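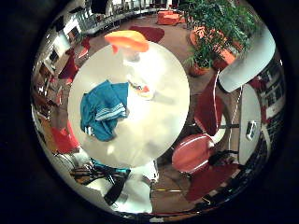 About Gruton

Gruton records examples of household work for robots to learn from. Companies and university groups that train learning systems come to us when they need a lot of ordinary handling done in an ordinary room: picking up a jacket, moving a cloth, clearing a table. We do the recording, check it, label it and deliver it.

We started as a two-room repair shop for grippers. Customers kept asking if we could also run their hardware for a few days and send back the data. The repair work is still part of the company, under the name Dorer, and it keeps our own hands running.

What we record

Most of our work is with clothing and other soft items. Cloth never lands the same way twice, so a system needs many examples before it can deal with a sleeve that is folded under or a jacket that has been dropped in a heap. We work at tables and on the floor, with furniture and plants left where they are. Lighting is left alone too – glare on a white table is something a robot will meet in any kitchen.

An example is one task from start to finish. It holds the view from the wrist camera, the position of each finger, and a short written line saying what was to be done. Failed attempts are kept and marked as failed. Customers can leave them out, but most ask for them.

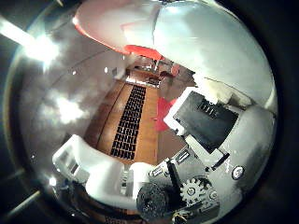 Each operator works in blocks with a break in between, and the items are changed between blocks. We ask operators to work at a normal pace and to avoid repeating a grasp just because it went well the last time. The first block on any new task is for practice and is not delivered.

How a project runs

A project begins with a task list, which we write together with the customer. We then record a small trial set of 373 examples and send it over. The customer looks at it, tells us what is wrong with it, and we change the list. Only then do we record the full set. Our usual order is 2,000 examples per task.

Every example is watched by a second person before it goes out. That person checks that the written line matches what was done and that the camera view and finger positions line up in time. Our labeling tool, Nidetitz, was built in-house and is included with every delivery.
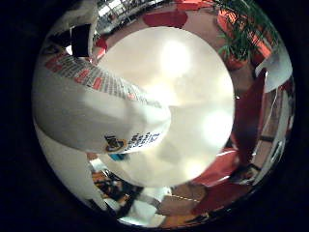
Can we send our own gripper?

Most customers do. We need the mounting drawings and a spare set of fingertips, and setup takes 4 days once the hand has arrived.

Where we work

Our recording rooms are in the Duda building, on the ground floor, with the workshop behind them. We have 5 stations. Visits are on Wednesday afternoons by arrangement, and the rooms are closed for maintenance in July. New task lists can be sent in at any time of year.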